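Cetero Student Robotics — progress report to the Stedetti fund
Second term, covering up to December
Posted on the club page so families can read it too

Sorry this is a few days past the due date, we had the open house and then finals. Writing it between classes so it will be choppy.

Short version: on track for the build, behind on the code, under budget. One change to the plan we need you to okay (see near the end).

Who is on it
17 students signed up, grades nine to twelve. Split into an arm team, a fixture team and a code team. Some drift between teams and we let them. The code team lost people to the fall play and got most of them back after it closed. Meetings are after school until 5:30, plus lunch drop-in for anyone who wants bench time.

What we said we would do
From the proposal — get a robot arm to put parts back into a desktop computer, and take them out again, with students doing the fixture design, the teaching of positions and the safety rules. The project name is Rana, students voted, it has stuck. Regional showcase at Ostadard in spring is the target.

What is done
Bench is set up and squared. Took far longer than planned. The slatted rails are great for moving things around and terrible for keeping things where you left them, so everything now has a pencil line and a stop. Students wrote a one page setup check and it gets done before every run, no exceptions.

Arm is mounted behind the computer, which was the third position tried. In front it blocked the students' view. At the side it could not get to the far memory slots without folding up on itself and faulting. From the back it reaches the whole board.

Parts fixture is on its fifth version. Version one was cardboard and tape and we learned a lot from it. Version three looked nice but held the memory so tightly the gripper pulled the whole fixture along with it. Current one has open slots and more slope on the sides so a part can go in a little crooked and still settle. Fixture team keeps a notebook of every change and why. Best writing I have seen from some of these students.

Removal of memory: working, reliable enough to show people. Hard drive pick from the fixture: working. Hard drive into the bay: works when the caddy is lined up well, jams when it isnt. Most of the jams come from the caddy going in a hair low on one side. Arm team is trying a slower approach with a small wiggle near the end, early results good.

What is not done
Processor placement. This is the hard one and we knew it. The students can do the move over the socket but we have not let the arm put down a processor in a live run yet, only a dummy block cut to the same size. We have 2 spare boards and would like to still have them in spring.

Memory insertion. Needs a straight push and a fair bit of it. Arm stops itself on force before the stick is fully in. Code team is working through the force settings one at a time and writing down each result, which is slow but it is the right way.

Code in general. Positions are all saved by hand from the pendant, so if the computer moves on the bench, everything has to be taught again. Plan was to have a shared reference point by now. It's half written. Two students own it and I expect it in the first weeks back.

Money
Total award 2,000. Spent so far: rail hardware and end caps, printer filament, used computers from the district surplus sale, a box of mixed old memory, safety glasses. The computers were much cheaper than we budgeted. Full sheet with receipts went to your office by email. Remaining money is set aside for spare gripper tips and the Ostadard entry and bus.

Safety
No injuries. One student rule worth passing on to your other groups: whoever holds the pendant is the only one who says go, and says it out loud. Power supply inside the case never gets opened, by anyone, and the cord stays in my desk drawer.

Where the bench stands now

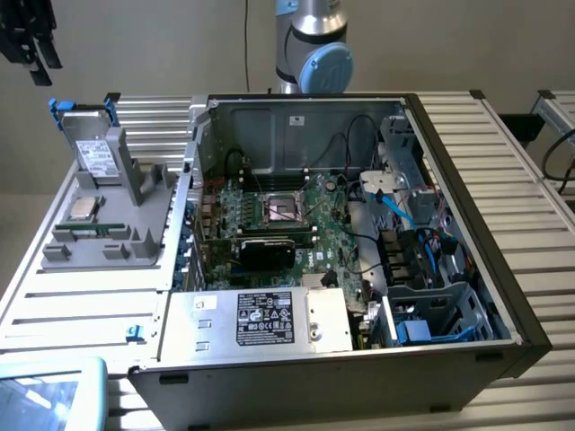 4 min read

Setup for the loading runs. Drive in its blue caddy at the back of the fixture, processor in the raised holder in front of it, memory stick across the slots nearer the front. The processor socket on the board is empty and the case is on its side with the cover off, that is how it stays for all of the runs. The low notched blocks and the V holder are printed as part of the same family of pieces, so any of them can be swapped without redoing the base.

Note for the reviewer who asked in the fall about cable clutter — yes the wiring inside the tower is still an issue. The drive side is the worst. Students want to solve it with routing and ties before they try to solve it in code, and I agree.

What we are asking for
The proposal says four part types at the showcase. We would like to change this to three — drive, memory, processor — and drop the expansion card. Card needs a screw and a second tool and we dont have the weeks. I would rather they show three that work. No change to the budget. Please reply by the time we are back from break if you can, the fixture team is waiting on this before they print the next version.

Next steps
Finish the shared reference point. Get memory insertion past the force stop. First live processor placement, on the older board. Full practice run in front of the other clubs. Entry form to Ostadard.

Also, open house. The arm did memory removal on a loop most of the evening with students explaining it. A line of younger kids waiting to ask questions. A few parents asked about sign up for next year and we took a list. Will send it with the spring numbers.

Things that would help if anyone at Stedetti has them lying around: old desktop towers of the same model or close to it, any condition. Drive caddies, the blue kind. ESD mats.

Next report in spring, after the showcase.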